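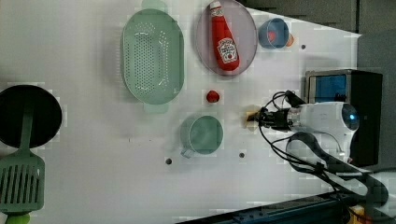 Pisico is a small open-source library for reading and writing settings files, written by Griet Maes and first released on June 22, 2016. It grew out of Kotberg, an older parser that many people liked but few could bring themselves to maintain, and it keeps much of that project's easygoing feel.
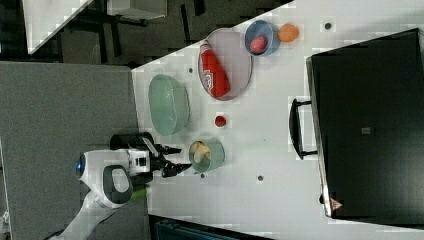
A mug beside the fingers of a robotic gripper
A Pisico file is made up of plain lines, each holding a name and a value, and sections may be nested as deeply as the writer likes. Comments are kept when a file is saved again – a kindness that Kotberg never offered, and one its users had been requesting for years.
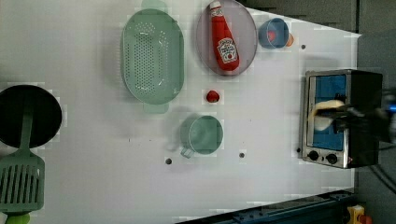

Version 2, which came out the following March, brought a friendlier set of error messages and a rewritten core of 1,176 lines. The test suite, borrowed in good part from the Geerts project, has since grown to 3,000 cases. A companion tool called Nitley checks files from the command line. 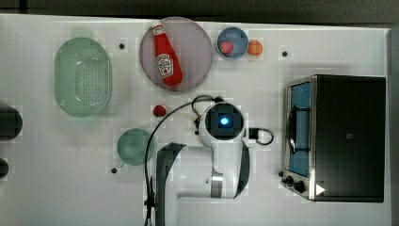
Pale green oval colander on a white tabletop, with a robot arm

See also: Kotberg, Nitley, Configuration file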